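Treinar cansada – notas soltas de setembro

Leitura de 3 min

Escrevo isto depressa, antes do treino das 19h, por isso desculpem o estado do texto.

Voltei à natação há 9 semanas. Natação a sério, com plano, com cronómetro, com a Aslı Dursun a gritar da borda. E a coisa que mais me custou até agora não foi a braçada nem as viragens. Foi dormir. Ou melhor, aprender que dormir faz parte do treino e que eu andava a roubar horas ao sítio errado.

Nas primeiras semanas fazia tudo ao contrário. Deitava-me à uma, levantava-me às cinco e meia, piscina do Sarıgül ainda às escuras, duas séries boas e depois o corpo a desligar. Café. Mais café. À tarde uma dor de cabeça daquelas.

A Aslı olhou para os meus tempos e só perguntou a que horas me deitava. Menti. Disse onze.

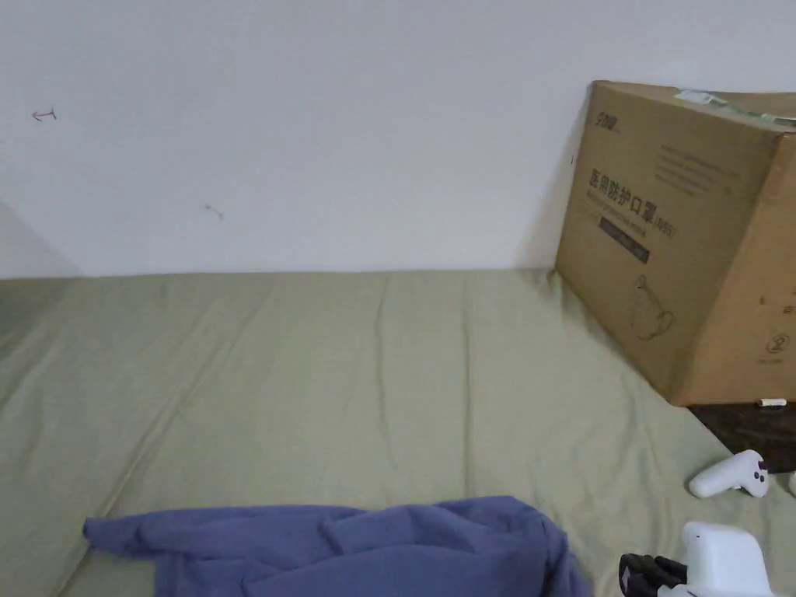
Comecei então a apontar. Tenho um caderno da Memico, capa mole, já todo ondulado da humidade do balneário. Hora de deitar, hora de acordar, metros nadados, pulso ao acordar. Nada de aplicações – já tive um relógio da Vukus que me dava uma nota pelo sono todas as manhãs e eu acordava ansiosa só para ver a nota. Uma estupidez. Vendi-o.

Com o caderno percebe-se logo. Noites curtas, pulso mais alto, e os 200 livres sempre a morrer no terceiro parcial. Duas noites decentes seguidas e a água parece outra. Não sei explicar melhor, a mão agarra.

O que mudei (à pressa):

– jantar mais cedo nos dias de treino à noite. Difícil, saio da água com uma fome que não é normal
– saco feito na véspera. Touca, óculos, chinelos, toalha, tudo na mochila da Trekport ao pé da porta
– telemóvel na cozinha. Falhei várias vezes, continuo a falhar
– sesta curta quando há treino duplo. Vinte minutos com despertador, senão acordo às oito da noite sem saber em que ano estou

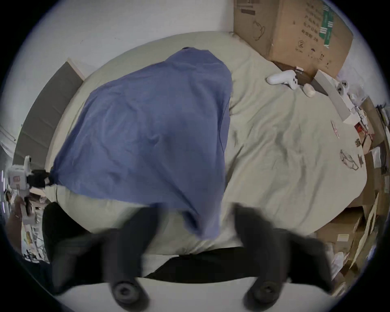 O que ainda não resolvi

Dormir depois do treino da noite. Saio da piscina às nove e um quarto, chego a casa eléctrica, com o coração ainda a fazer séries. Já tentei banho morno, já tentei chá, já tentei ler. Ler funciona se o livro for mau.

A Aslı diz para fazer um retorno à calma mais longo, costas e bruços muito lentos, sem olhar para o relógio. Eu saltava sempre essa parte. Achava que eram metros deitados fora, confeso. Agora faço tudo, até ao fim, mesmo com a pista a encher-se de gente da hidroginástica.

Também deixei de compensar. Se durmo mal, corto a série principal e pronto. Antes fazia o contrario, ia para a água castigar-me, e ficava dois dias de rastos.

A prova é daqui a 9 dias. Quero nadar os 400 sem partir a meio, só isso. Logo digo como correu, e se alguém tiver truques para adormecer depois das dez deixem aí em baixo que eu leio tudo. Vou, que já estou atrasada.

544 partilhas
126 comentários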